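Krümel in den Ritzen, Ränder von Tassen, irgendwo klebt immer Marmelade – ich kenne das! Früher bin ich abends einmal mit dem Lappen drüber und hab mich morgens über die Schlieren geärgert. Den besseren Dreh hab ich von meiner Nachbarin Ylva.

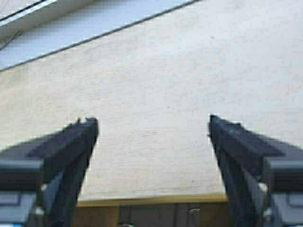
Zum Wischen nehme ich inzwischen zwei Tücher, eins feucht mit einem Tropfen Spüli, eins trocken zum Nachreiben. Auf so einem hellen Untergrund sieht man nämlich jeden Streifen, wenn das Licht schräg kommt. Also immer in Bahnen, von hinten nach vorn (und bitte nicht kreisen!). Die Tücher wasche ich bei 40 Grad, ohne Weichspüler, sonst schmieren sie.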